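Weekend > Makers > At Home

Home Makers Gardens Food Letters Subscribe

The robot that hangs up my keys

By Chelsea Blackburn

47 shares 11 comments

I lose my keys the way other people lose umbrellas. They've turned up in the veggie crisper, in a gumboot, and once in the car, which was locked and running in the driveway at the time. So when my neighbour Rui Prata asked whether I'd like to help him build a two-armed robot in his lounge room, and what job I thought we should give it, I had my answer before he'd put the kettle on.

Keys. On a hook. Every time, please!

That was May. I should say I'm not an engineer. I can solder badly and I own a good set of hex drivers, and that's about the size of it. Rui used to fix packing machines at Bostau (they do tinned fruit, or did) and he has the patience of someone who's spent years lying under a conveyor. The arms came second-hand from an outfit called Zandach that was clearing out its training room. We split the cost, and I've promised my husband I'll never say the number aloud.

The grippers took longest. The arms arrived with nothing on the ends, and Rui drew up a white housing with two black fingers that he could print himself. We went through 8 versions. The first ones cracked when you looked at them sideways, and version five had a charming habit of closing when it should have opened. The one we've settled on is a bit lumpy, but it will take hold of a key ring and keep hold of it, and for us that was a very big day. I rang my mum.

Then we needed something to hang the keys on. Rui wouldn't hear of drilling the wall (fair enough, it's his wall) so up went a marble-patterned tabletop, stood on edge, with a couple of little metal hooks taped to it. I offered to buy a proper pegboard. He said tape was fine and you could shift a hook in a minute if you'd put it in a silly spot, and I've come round to his way of thinking, because we've put them in plenty of silly spots.

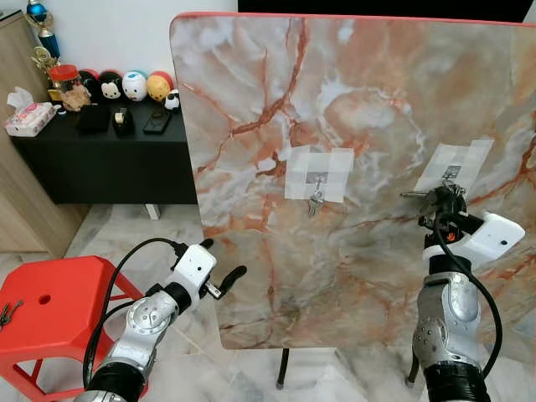 One bunch on the left hook, and another in the right gripper, just under its own.

You'd think a hook would be the easy bit. A person hangs up keys without looking, talking over one shoulder about dinner. But a ring of keys is a horrible floppy thing. You grab it by the ring and the keys swing round to the front, or you grab it by a key and the ring flops down behind where you can't get at it. My first idea was to go slower, and slower did help with the swinging, but then each go took so long that Rui would wander off to check his tomatoes. We've met somewhere in the middle.

The arms learn from us, more or less. One of us drives them through the job by hand, over and over, and the recordings go into a program Rui has cobbled together called Vilela (after his grandmother's village, he says, though his sister says it was a football team). We did 40 goes at the keys in one long afternoon, swapping over whenever the driver got cranky. I got cranky first. I've never concentrated so hard on something so small, and I used to ice wedding cakes.

Everything waiting to be hung goes on the red plastic stool. Rui's had it for donkey's years and it's just the right height, so the arms can reach down to it without folding themselves into a knot. We started with keys and then got greedy and went through the kitchen drawer.

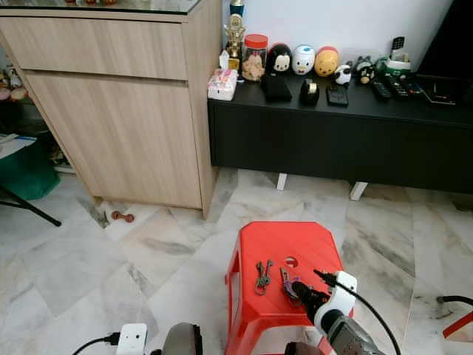
A bottle opener and a keychain clip wait their turn on the stool.

I'm fond of the bottle opener. It has some heft, and a nice loop at one end, and I maintain it ought to be simpler than keys because it doesn't jingle about. Rui disagrees. He reckons flat things on a flat seat are the worst pick of the lot, as there's nothing for the fingers to get under, and we've had this argument so many times that his wife has asked us to have it outside.

The cameras were my department, if you can believe it. There's one riding on each gripper so the robot gets a close look at what it's reaching for. Fitting them was easy. The cables were not! Leave one too short and it tugs when the wrist turns, leave it too long and it'll snag on anything going. I ended up giving every one of them a big lazy loop and then walking the arm through its worst contortions by hand, hovering with a cable tie in my teeth.
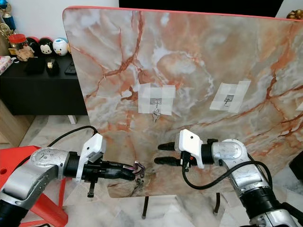 Two arms were Rui's idea and I fought him on it, mostly over money. I thought one would do. What changed my mind was watching how often I use both hands myself, holding a thing in one while the other finds a better grip. I sat at my own kitchen bench for a whole morning doing everything single-handed and I couldn't even open the Vegemite. So, two arms. It doubles the cabling and it doubles the swearing, and they do need to be taught to stay out of each other's way.

Small loops are what we're on at the moment. A house key has a decent hole in it, but plenty of things you'd want to hang up have a ring you could barely post a pea through, and the robot has to line that up with the tip of a hook that isn't much bigger. 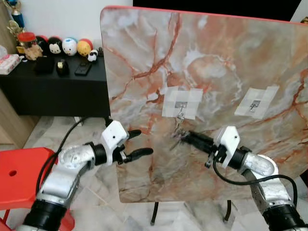

My tip, if you're mad enough to try something similar, is to write down what went wrong straight away. We've a school exercise book for it. Half the entries are in my handwriting and say things like "dropped it, don't know why", and Rui has gone through afterwards in green pen asking what the light was like and which finger touched first. He's right to ask. Afternoon sun comes across those glossy floor tiles something fierce, and we now pull the curtains at three o'clock.

People do ask what it's for. A fellow from the Larard workshop, where Rui gets his bearings, asked me straight out whether I couldn't simply put a hook by the front door. I have a hook by the front door. I've had it for 11 years and there's a raincoat on it.

Next we want to try picking keys up off the floor, which will mean lowering everything, and Rui's already muttering about brackets. I'm to bring the biscuits and the good hex drivers. I know where the drivers are, at least.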